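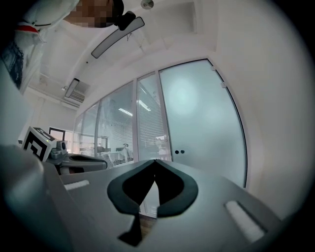

*Two hand-held grippers at the Wainwright office. The fault covered in this report is in the black finger pads.*

**Progress report, November – Proswood handling project**
Prepared by Mervyn Lockwood for Arsalan Siddiqui, Traren

Recording with the hand-held grippers went to plan until the second week of the month. We have 1,087 recordings on the server. Of these, 896 passed review and are ready for training.

**Pad fault**

On gripper 2 the adhesive under one finger pad let go during a run of cup pickups. The pad slid forward on the finger and the cup fell. There were no injuries. The operator pushed the pad back and carried on, and the slip was only noticed at review, when the closing width stopped matching the logged values. We have set aside every recording made on that gripper after the last good width check.

Grivetti supplied the pads and has the failed one. Their first answer is that the finger surface was not cleaned before bonding. We don't fully accept this – the other gripper was prepared the same way and its pads are still tight – but we have asked for a written finding.

**What has changed**

- Pads are pulled by hand before each session, and the result is written in the log.
- Width is checked every 200 closings.
- A loose pad stops the session. Operators no longer refit pads themselves.

**Effect on schedule and cost**

The rejected recordings need to be redone. Replacement pads are covered by Grivetti, the extra operator time is not. I would like to charge it to the contingency line and need your approval before the next invoice.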